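Drucken | Per E-Mail versenden

Ein Loblied auf die langweilige Regel

Mai 2023

Wer wie ich viele Jahre lang Betriebsanweisungen für Roboterzellen geschrieben hat, der weiß, dass man sich damit auf Festen keine Freunde macht. Trotzdem möchte ich heute eine Lanze für sie brechen, und zwar für die kurzen, schlichten, die man auf einer einzigen Seite unterbringt und die auch jemand versteht, der erst seit vorgestern dabei ist.

Im Dezember durfte ich ein paar Tage bei Posard in Poverholm verbringen, wo man das Greifen beliebiger Gegenstände aus einer Kiste erprobt. Das Regelwerk dort hatte 24 Seiten, sauber gegliedert, mit Inhaltsverzeichnis (ich habe so etwas ja gern!), und gelesen hatte es, wenn ich ehrlich bin, wohl kaum jemand bis zum Schluss. Angus Ritchie, der die Versuche betreut, gab das beim Kaffee auch unumwunden zu. Er hat es inzwischen auf zwei Seiten gekürzt, und ich finde, er hat gut daran getan.

Über die Norm will ich gar nicht schimpfen. Sie sagt uns, wie schnell ein Arm fahren darf, wenn ein Mensch danebensteht, und das soll sie auch. Sie sagt uns aber wenig darüber, wo das Handbediengerät zu liegen hat, wer die Kiste neu befüllt und ob man dabei kurz hineinlangen darf, weil die Schaufel so ungünstig liegt. Gerade in solchen Kleinigkeiten steckt doch der ganze Arbeitstag, und wer bei 20 Durchgängen noch aufpasst, der passt bei 1000 eben nicht mehr so auf. Das ist menschlich, und eine gute Regel rechnet damit.
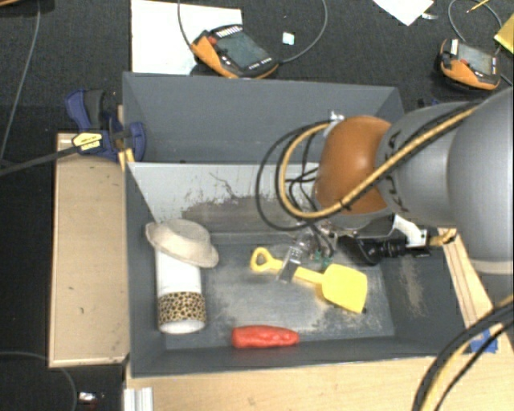
Was ich mir wünsche

Zuerst einen festen Platz für jedes Bediengerät, in Griffweite und immer derselbe. Auf dem Boden, so bequem das im Augenblick sein mag, hat es für mein Empfinden nichts verloren. Dann Kabel, die so geführt sind, dass man um die Zelle herumgehen kann, ohne nach unten zu schauen. Und schließlich ein ehrliches Protokoll: Bei Gourlay hat mir Chin-lung Chien ein Heft mit 778 Einträgen gezeigt, darunter auch jeder Fehlgriff und jeder Kratzer im Kistenboden, und ich habe darin geblättert wie andere Leute in einem Roman.

Man wird mir entgegenhalten, dass ein Versuchsaufbau lebt und sich ständig ändert. Gewiss! Dann ändert man eben auch das Blatt an der Wand, mit Datum und Kürzel, es dauert ja keine fünf Minuten. In Clurnel hängt es übrigens neben der Tür, auf Augenhöhe, und ich habe es dort zweimal gelesen, einmal beim Kommen und einmal beim Gehen.

Drucken | Per E-Mail versenden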